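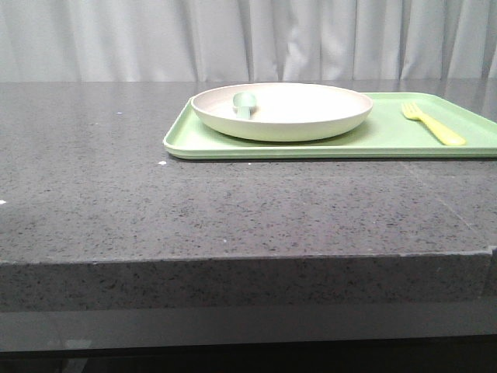
Farnon Table Tasks – Collecting Examples – FAQ

Home » Projects » Table Tasks » FAQ

Last changed in August. Quick answers for anyone doing a shift on the counter. If it isn't on here ask in the Flindex channel, somebody usually looks before lunch.

What are we collecting?

Examples of small mealtime jobs. Picking up bits of food, moving things on and off a plate, that sort of thing. The arm gets driven by a person, the whole go is recorded, and the learning system gets trained on the lot. One go = one example.

How many do we need?

200 good ones per task. Plate task is at 169 as I write this. Failed goes don't count towards the 200 but please keep them, see further down.

Do I need to have driven an arm before?

No. You get a practice slot first, 11 goes, all thrown away. Most people are fine after that. A few want another round, just ask.

How long is a session?

Mornings 9.30 till noon, afternoons from 1.30. Stop when you get tired. Tired driving looks jerky and the model picks that up very happily.

What goes on the counter?

For the plate task: green tray, off-white plate on the left part of the tray, little mint spoon in the plate. Curtain drawn behind. Fork – depends on the setup card. Some cards have the yellow fork on the right of the tray, some have no fork at all. Follow the card, don't go from memory.

Does the plate have to be in exactly the same spot every time?

No, please don't. Move it a bit between goes, turn the spoon a bit. If everything sits in one place the system learns the place and not the plate. Keep it on the left part though, the right side belongs to a different task.

Can I swap the plate or tray for another one?

Not half way through a set. New items = new set, new name in Zosemico. The pale plates all look alike on the shelf so check the sticker underneath.

What food do we use?

Small pale yellow bits, whatever the card says. Cut fresh for each session. Bin it at the end, don't put it back in the fridge and don't eat it (yes, it has been asked).

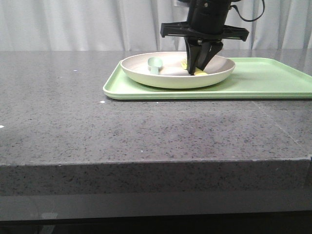
How low should the fingers go?

Tips just over the bottom of the plate, then close. Don't press down. If you feel you need to press, the angle is wrong, so back up and come in again. One correction inside an example is fine and quite useful. Four or five, call it a fail and start over.

Food is right up against the rim, what now?

Have a go. Hard ones are worth having. If the fingers can't get in without shoving the plate along, stop and mark it "blocked".

What counts as a good example?

Piece picked up, carried, let go where the card says. Spoon can get nudged, that's ok. Plate tipping is not ok. Going straight for the piece is nice but slow and steady is just as good – nobody is timing you.

Why keep the fails?

Bùi uses them. Bùi is our checking tool, it looks at new examples and guesses which ones went wrong, and it needs real wrong ones to compare with. Last batch of fails was 19 and it could do with more.

I forgot to mark one. Is it lost?

No. Open the set in Zosemico, find the time, add the mark. Do it the same day if you can. After that it goes into the overnight copy and somone has to dig it out by hand.

Crumbs on the counter?

Wipe between sets, not between goes. A speck or two does no harm, real kitchens have crumbs. Anything sticky on the tray, wipe straight away and say so in the notes.

Can I open the curtain? It's gloomy in there.

Leave it drawn during plate task please. Changing daylight is a separate set and we'll do it later on. Open it all you like on breaks, just put it back as it was.

The arm stopped moving and nothing responds.

Hands off the controls, press the red stop, wait for the light, reset from the screen. If it does it twice, end the session and post in Flindex with the time. Don't tug on the cable, thats how we lost the last one.

Are people recorded?

Cameras are pointed at the counter. No sound. Sleeves and hands turn up now and then while things are being set out, those parts get trimmed before training. If you'd prefer a whole go deleted, say which one, no reason needed.

Can I use the examples for my own project?

Inside Farnon yes, fill in the short form. Outside, not yet. Still sorting out the wording.

Where do I sign up?

Sheet pinned at the top of the Flindex channel. Afternoon slots go first.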